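Cliratska Comics Reading Group
Minutes of the meeting held on 21 March 2024

Seven members present. The minutes of the February meeting were agreed, with one correction: the group did not "enjoy" the Nalach annual, it finished it.

1. Matsuda reprint
The publisher's flyer promises the complete run in 2 volumes, 679 pages in all. Members doubted this. The original weekly strips would not fit without shrinking the lettering, and the sample pages already need a magnifying glass. It was also asked why the colour spreads are now grey. Agreed to borrow one copy and look at it before anyone spends money.

2. Bolent back issues
The seller has offered around 17 issues, described as "mostly complete". The group would like to know which pages are missing, and suspects the last ones. No offer to be made until a list arrives.

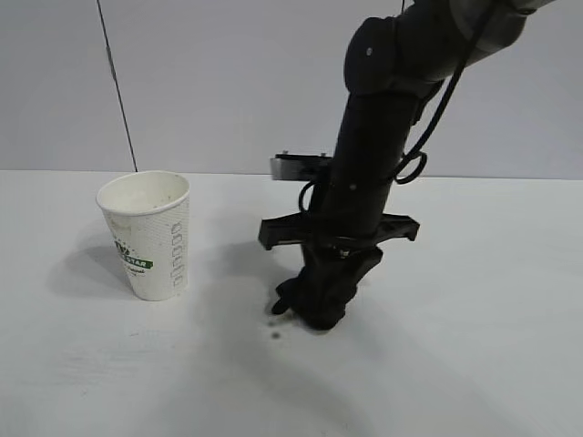 The seller's claim that the covers are first printings was also discussed. Two members thought the paper too bright for that. The price is to be queried in the same letter.

3. Next book
Nalach volume two was proposed again. The first ended on a cliffhanger that most present had forgotten – not a good sign. Carried by four votes to three.

4. Any other business
A proposal to hold a cover art evening was put off, as it was last time.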